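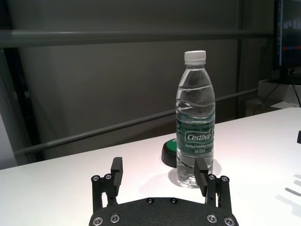 A 555ml bottle of purified drinking water. Bottles of this size are covered by the new return program.

Sturkilley to Open Eight Bottle Return Points in August

STURKILLEY – The town of Sturkilley will open 8 staffed return points for plastic drink bottles in August, under an agreement with the recycling company Etidine. Residents will be able to bring in empty bottles and receive a credit toward their quarterly trash bill.

The return points will be at the two branch libraries, the bus station, the Mill Street parking garage, the swimming pool and three grocery stores. All of them will open at 7:30 a.m. The bus station location will stay open until 9 p.m., and the others will close at 6 p.m.

The program follows a trial at the Mill Street garage last spring. A total of 1,528 households signed up, and the trial site took in around 4,000 bottles in its busiest week. Town staff had planned for much less and had to add a second pickup. 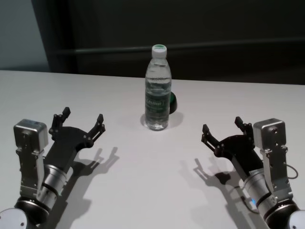 Under the agreement, Etidine will supply the collection bins, pay the attendants and haul the material to its sorting plant. The town will provide the space and handle the credits through its existing billing system. The contract runs for two years and can be extended once.

"People told us during the trial that they wanted a site they could reach on the way to work," said Canan Yüksel, program manager at Etidine. "The bus station was the most requested location by a wide margin, so we are opening it first and giving it the longest hours."

Residents who took part in the trial do not need to register again. New users can sign up at any return point with a recent trash bill. Apartment tenants who do not receive a bill may have their credit paid to a transit card.
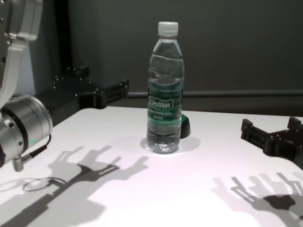
Clear plastic drink bottles with screw caps can be returned once empty.

Small businesses may also take part. Cafes, offices and gyms can request a pickup of up to 800 bottles at a time, scheduled through the Etidine website. Şimşekoğlu, a bakery with two shops in the town, and the print shop Disesau have already signed up. 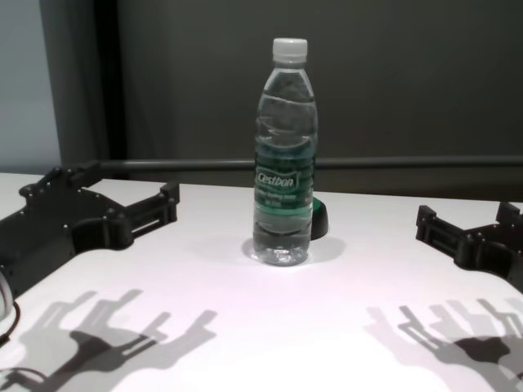 Bottles brought to a return point should be empty and should not be crushed, as the attendants check each one by hand. Users do not have to take anything apart. A screw cap can be put back on, and a wraparound label like the dark green one on the bottle shown can stay in place. Both are removed at the plant. Glass, cans and milk jugs are not part of the program and should continue to go in the curbside bin.

The town will mail a map of the return points to every address in July. The map will also be posted at town hall and in both libraries.

About Etidine
Etidine collects and sorts household plastics for towns and school districts.

Media contact
Canan Yüksel, Program Manager, Etidine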